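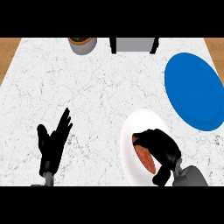 Last changed: 2023-10-03 by Iestyn Powell

Section 4: Sealing your marble top

Okay, the top is on its base and the base is level (if it rocks, go back to Section 3 and fix that first!). Now we seal it. I put this off for weeks with my first Tirnberg table and got a lemon ring I still look at every morning.

You'll need the Cikau sealer, two clean cotton cloths, a bit of dish soap and an old towel for the floor.

1. Wipe the whole top with warm water and one drop of soap, then rinse with a plain damp cloth.

2. Leave it alone overnight. Marble holds more water than you'd think, and sealer over damp stone goes cloudy.

3. Open a window and shake the bottle. Pour a puddle no bigger than your palm and spread it in slow circles, working from the far edge toward you.

4. Wait 10 minutes, then buff with the second cloth until it stops feeling sticky. Do the edges too - I always forget the edges.

5. Put on a second coat the same way.

6. Keep plates and plants off it for a day. Full cure is 168 hours, so no wine or tomato sauce before then.

Note: The Ruddock tops come sealed from the shop. Drip a little water on yours, and if it still beads up after ten minutes you can skip this section.

Note: Nyokabi Kimaro wrote in to ask if the sealer works on honed marble. It does, but plan on a third coat, and go thin!

Caution: Never use vinegar, bathroom spray or anything with citrus in it. They eat the polish, sealed or not.

Caution: Sealer-soaked cloths can heat up on their own. Spread them flat outside to dry before they go in the trash.

I redo mine every April. Section 5 covers chips and scratches.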